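Shipping Boxes for Small Sellers: Does the Box Size Matter?

Final project report, Intro to Packaging and Supply
Nicanor Riquelme and Leandro Gallardo
Handed in 7/20/21

1. What we wanted to find out

Small online shops mostly send things out in whatever box is on the shelf. Bigger box, more filler, more cost. We wanted to know how much of that is waste and if a small shop can fix it without buying a machine. Original topic was going to be plastic mailers but the shop we had lined up stopped using them. So, boxes.

The shop is Brikero, sells candles and soap, two people plus help in July. They let us sit in the packing room and look at their order sheets. Supplier is Ocampo, who sell flat boxes in bundles. We also called Rernivari (bigger supplier, two towns over) to get a second set of prices. They sent a price list but not the delivery terms, so the comparison in section 4 is not complete.

2. Method

Went through 300 orders from the order sheets. For each one we wrote down what was in it, which box it went out in, and whether a smaller box from the same supplier would of fit. "Fit" means the item plus a layer of paper on every side. Leandro did the fitting with real stock, Nicanor did the spreadsheet.

Brikero keeps its orders in Fliklow, an order program. It exports to a spreadsheet but drops the box size column if you pick the short export. We lost an afternoon to that. Use the long export.

Things we did not measure: damage in the mail, customer complaints, time to pack. Damage would be the big one. See section 5.

3. Results

Out of the 300 orders, 51 went out in a box at least one size too big. Less than we expected. Most of those were single candles in the medium box.

Why the medium? Asked the owners. The small box has a fiddly lock tab on the bottom and people skip it when they are in a rush. The medium one folds up quicker. So it's partly a folding problem, which we had no question about on our form. Added one halfway through, so the first batch of orders has blanks there.

Soap orders were nearly all fine. Soap is flat and stacks up well in the small box. Gift sets were a mess, every set is a different shape, and we had to leave 14 of them out of the fit test as the stock was gone. Those 14 are still in the 300 but counted as correct size, which makes the result look a bit better than it should. Should have caught this sooner.

4. Cost

Ocampo charges less per box if you order more, with the price break at each bundle. Rernivari is cheaper on paper for the medium and large, more expensive for the small. If Brikero really moved single candles to the small box then switching supplier makes no sense. If they keep using mediums it might, depending on delivery.

Filler paper: the shop could save up to 7 rolls over a season going by our sheet. That assumes the packers use the same amount of paper per gap, and they don't. One packer uses twice what the other does. Take it as a rough number.

5. Problems and what we'd do next

- Only one shop. Cannot say anything about other shops.
- Follow the parcels to the other end. A smaller box with less filler might break more candles, and then the saving is gone.
- Ask Ocampo for a small box with a simpler bottom. Leandro emailed, no reply by the time we handed this in.
- Time the folding of small vs medium.
- Storage. Boxes kept flat take up hardly any space, but the shelf at Brikero is next to the sink and we think the bottom bundle gets damp. Did not test it.

6. Who did what

Nicanor: spreadsheet, phone calls, sections 1 to 3. Leandro: fit test, cost section, section 5. Both of us proofread but in a hurry, sorry for teh typos.

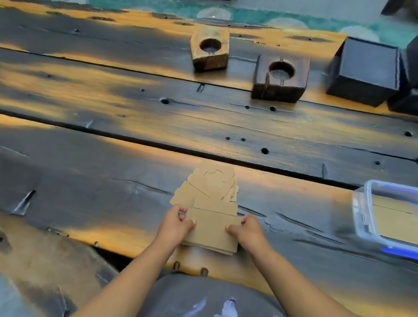
Fig. 1. Flat cardboard pieces, apparently box blanks, in a stack.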